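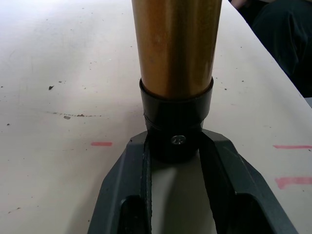
Wrist view, grip on the black sleeve

Jenő Gál
Our planner (Semple) scores this grasp at 100. The tube is shiny and I don't trust the depth there. Should I?
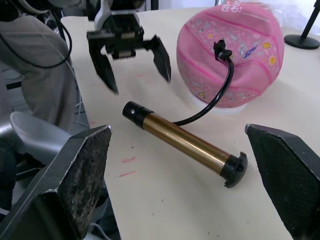

Pump and ball, fingers open

Skesitmont
No. Segment the hose first - it's thin and I bet it isn't in your collision model. 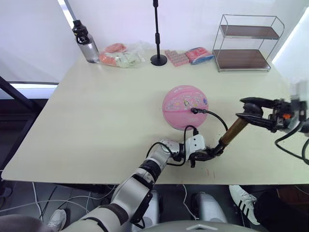

Both arms on the brown rod

Drarkel
Log force at both wrists. A score alone proves nothing with two arms on one part.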